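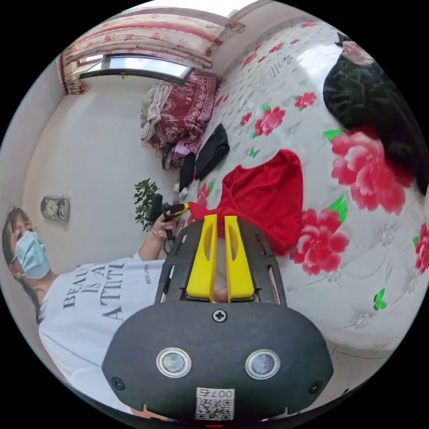
Household Textiles, unit 4: fibers, dye and care labels
Notes for the second half. Read before lab, bring the Hila workbook.

1. Fiber groups
Cotton, linen = cellulose. Take water fast, dry slow, crease badly.
Wool, silk = protein. No bleach ever. Alkali eats them.
Polyester, nylon = synthetic. Hold static, melt before they scorch.
Blends: treat as the weaker fiber. This was on the quiz last time and half the room missed it.

2. Dye and bleeding
Reds and dark blues are the usual trouble. Direct dye on cotton sits loose in the fiber, reactive dye bonds to it. You cant tell which by looking.
Rub test: damp white cloth, 20 strokes, inside seam. Any color on the cloth, wash it alone.
Vinegar does not "set" a reactive dye. Old advice, skip it.
Bedding with colored pieces - go by the colored piece, not the sheet. 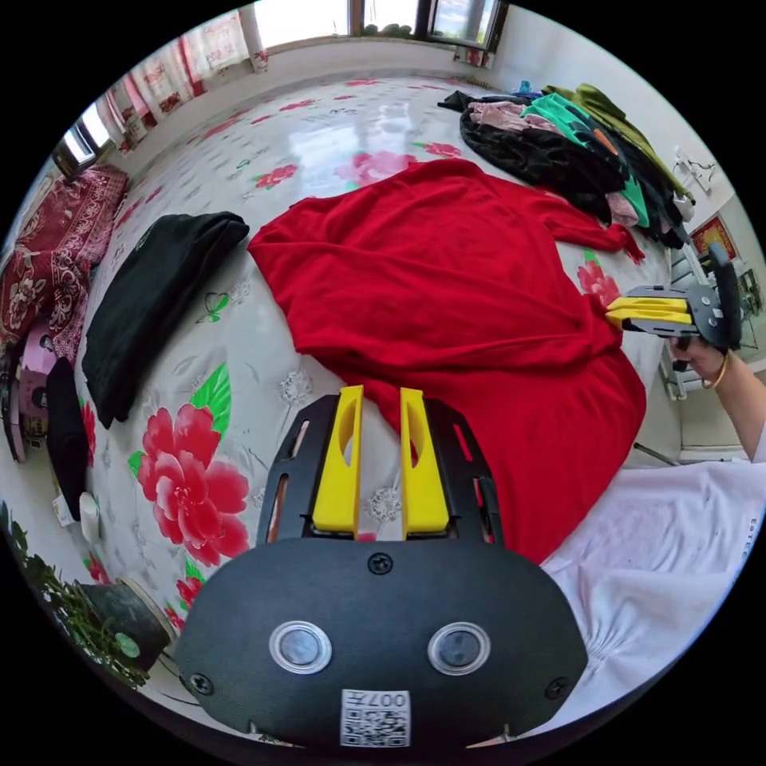
3. Reading the label
Tub = wash. Triangle = bleach. Square = dry. Iron = iron. Circle = dry clean.
Bar under the tub means gentler, 2 bars gentler still.
X through anything = dont.
Dots are heat, more dots hotter.

4. Lab
Swatch set 2337, one per pair. Stovex plate stays on low, hands off the dial.
Clornik powder goes on the cotton swatches ONLY. Gloves on.
Write down color before and after, use the gray scale card, no guessing at names like "rust" or "wine".
Rinse trays when done, stack by the sink.

Reading: Kong handout, sections on shrinkage and pilling. Skip the tables, we will do thsoe in class.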